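Oven thermometer and the flat rye loaf

September 2021

The rye loaves had been coming out flat and pale for most of the summer, and I had blamed the flour. I changed from the Preltow medium rye to the Brastness whole rye and got the same loaf in a darker color. After that I bought an oven thermometer and found that the dial on my oven reads high. Set to 450 F, the middle rack sat at 415 after half an hour and only reached 435 after fifty minutes.

The recipe is one I have used for years. Total dough weight is 900 g, which fits my smaller pan with a finger of space at the top. I mix the rye, water, salt and starter with a spoon, scrape it into the greased pan, smooth the top with a wet hand and leave it until small holes show on the surface. In my kitchen that takes between two and three hours. Past that point the top starts to sink in the oven.
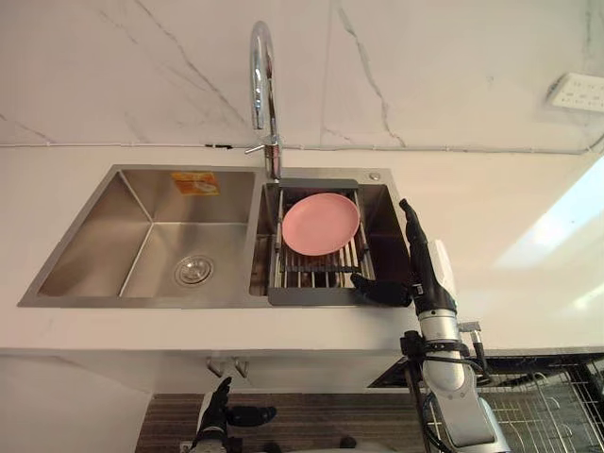 For the test I baked the same dough three times, changing only the preheat. The first loaf went in when the oven light clicked off, as the manual says to do. It came out at 694 g after cooling, with a soft crust and a gummy line along the bottom. The second had a preheat of fifty minutes. The line was thinner and the sides had some color. For the third I kept the long preheat and set the dial 25 degrees higher, then turned it down after 15 minutes. That one was right: brown on all sides, no line, and a hollow sound when tapped.

Kristaps Bite wrote to me after my last post to suggest a baking stone under the pan. I tried it with the third schedule. The bottom crust was thicker, but the stone adds a good twenty minutes to the preheat and I did not think the change was worth the gas. It may matter more for loaves baked without a pan.

Two notes on cutting. Rye needs to sit before it is sliced, and 9 hours is the shortest wait that has given me a clean knife. I wrap it in a towel once it is fully cool and leave it on the rack overnight.

I still have half a bag of the Brastness to use up. The next batch will be a mix of the two flours, same pan, same schedule, with a spoon of caraway in the dough.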